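Two cameras, one kitchen table

I have been promising a post on the head cameras since the summer, and I kept putting it off because I wanted to give both of them a fair run first. So, with apologies to the patient few who wrote in to ask, I finally sat down with them, a pot of coffee and a pile of board games.

The two in question are the Hodesano and the little Wevham. I wear them on the same headband (not at once – I tried, and my neck complained for 2 days). The Hodesano runs at 60 frames a second and weighs next to nothing. The Wevham is chunkier and gets warm against the forehead, but its lens is wider, and I had a soft spot for it before I even opened the box.

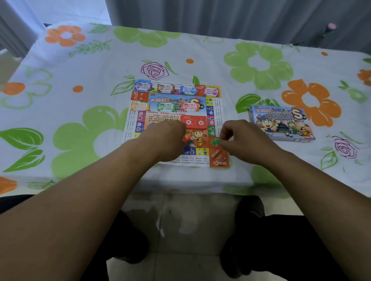 My real interest in all this is the gripper. I have a Zodidska two-finger hand on the bench, and before I teach it anything I like to study how people pick up small, silly things. Board games are wonderful for that! A green token pinched between the fingertips down by the corner of the board, a die, a stack of cards and those thin paper banknotes all ask for something different, and the notes are the ones I dread. The Zodidska will take a token quite happily once I slow the closing speed down, but give it paper lying flat on a tablecloth and it just scrapes and sulks. I've ordered the softer Chávez fingertips, which have a thin lip along the front, and I have high hopes for them.

As for the cameras, I'm leaning toward the Wevham for the wide view, warm forehead and all. I do wish its battery lasted longer than 80 minutes, and the strap clip is fiddly. The fingertips should be here in October, so I'll write again once I've had a proper play with them.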